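공방 자동화 게시판 > 양팔 로봇 주방 셋업 질문

neltora_j
공유공방에서 양팔로 냄비 뚜껑 여는 거 만드는 중. 왼팔 그리퍼가 얇은 건 자꾸 놓침. 손가락에 실리콘 붙이면 나아질까요? 토크 올리는 건 무서워서 아직

두부공장
실리콘 3mm면 충분. 토크는 그담에

crabtree88
ㄴ 반대요. 패드 두꺼우면 뚜껑 손잡이 잡을때 중심 틀어짐. 그리퍼 닫는 속도부터 줄여보세요

두부공장
속도 줄여서 해결된거 한번도 못봄;; 저는 5번 뜯었어요

crabtree88
그건 님 그리퍼가 유격 심한거고요

겐지N
팔 두개 베이스 간격은요? 매트 깔고 하면 바닥 높이 다시 재야돼요. 나 그거 안해서 접시 깨먹음

neltora_j
간격은 집가서 도면 봐야 앎. 높이는 매트 위에서 다시 쟀어요. 글고 케이블이 3번 관절에 자꾸 걸리는데 다들 어케 정리하심?

두부공장
벨크로. 케이블타이 쓰지마요 피복 나감

겐지N
여유 길이 넉넉히 주고 벨크로 ㅇㅇ. 근데 사진이 없으니 뭐라 말을 못하겠네

neltora_j
작업대 사진요. 둘다 한쪽 팔이 유리뚜껑 잡은 상태

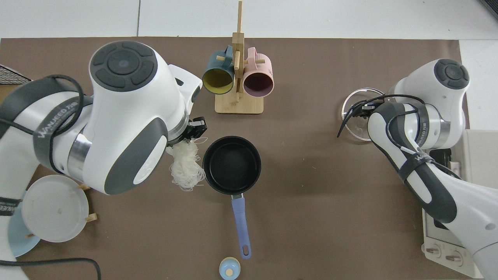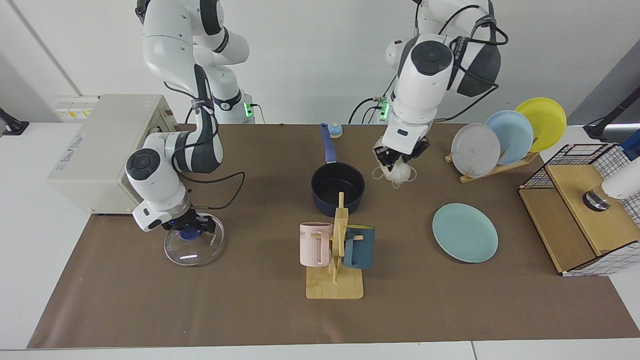

일단 속도부터 줄여보고 안되면 패드 갈게요. 패드는 Dodia에서 8장짜리 시켰는데 배송이 언제 올지 모름. 제어 코드는 타임아웃 2000ms로 잡아놨고 이것도 좀 짧은거 같음

crabtree88
2000이면 안짧아요. 재시도 로직이 있냐 없냐가 문제

neltora_j
없음 ㅋㅋ

crabtree88
그거부터 넣으세요..

두부공장
패드 오면 결과 꼭 올려줘요. 나는 여전히 패드에 한표

겐지N
머그 거치대는 팔에서 좀 띄워두는게 좋을듯요. 팔꿈치 돌다가 치면 끝남

neltora_j
ㅇㅋ 옮겨볼게요. 재시도 넣고 주말 지나서 다시 글 씀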